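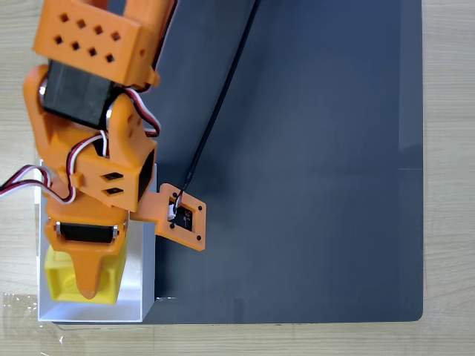

4.2 Comparing the two controllers

For this part we kept the hardware fixed and only swapped the controller. The arm was the same orange printed one throughout, with the same tapered finger and the same wrist camera, and the job was always to get a yellow block into or out of the white box. The box sits on the left of the mat, a bit over its edge. I'd like to say I chose that spot for a clever reason, but it was simply where the arm could get to both the box and the open part of the mat without straining.

The first controller, Furkow, plays back a smoothed path and checks the camera only when it gets close to the block. The second, Kang, looks at the camera all the way down and nudges the wrist as it goes. Going in, I expected Kang to win easily, and I said so rather loudly in our project notes. Each controller got 80 attempts, split evenly between picking from the box and placing into it. Before every attempt we moved the block by hand to a fresh starting pose taken from the Rumdale list, so that both controllers faced the same poses in the same order.

We logged joint angles, servo current and wrist images for every run. After throwing out the frames where the logger had stalled, we were left with 2,271 usable wrist images, which we went through by eye (a dull couple of evenings) to mark the moment of first contact. An attempt counted as a success if the block was lifted clear and stayed in the gripper for the whole move. Anything that needed a hand from us was a failure, even if it had been going well up to then.
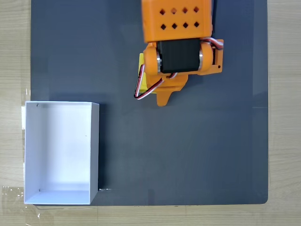

Figure 7. Arm and white box on the grey mat, seen from above.

Picking from the box was where the two really came apart. Furkow failed 28 times over the full set, and most of those were picks with the block lying close to a wall. Its path comes down on a slight slant, so the finger met the rim first and pushed the whole box along a little before the gripper shut. Once the box had moved, the rest of the path was no use at all. Kang usually spotted that it was drifting and backed off, and it failed only seven times. It was slower, though, and watching it dither over the box could be quite painful - I timed one pick that took longer than it took me to reset the next.

Placing was much closer. With the block already in hand there isn't a lot for the wrist camera to look at, as the block itself fills a good part of the view, and Kang's extra corrections didn't buy us much. A few of them made things worse. When the block covered the near wall of the box, Kang sometimes took the far wall for the near one and let go too late. Furkow, which doesn't look, never made that mistake.

We also had some trouble with the wiring. The servo cables hang in loose loops beside the wrist joints, and at the far end of the reach one loop pulled just enough to twist the wrist. I first blamed the controller for this and lost a morning to it. Giving the cable more slack before each block of runs made the twist go away under both controllers, and the runs affected were repeated.

The current readings tell much the same story as the success counts. Furkow showed sharp peaks wherever the finger touched the rim, while Kang's were lower and more spread out. We used those peaks to set the contact threshold for the Umley tests in Section 4.3, where the cardboard box is swapped for a heavier tray that can't slide. If Furkow's trouble came mainly from the box moving, the gap ought to shrink there.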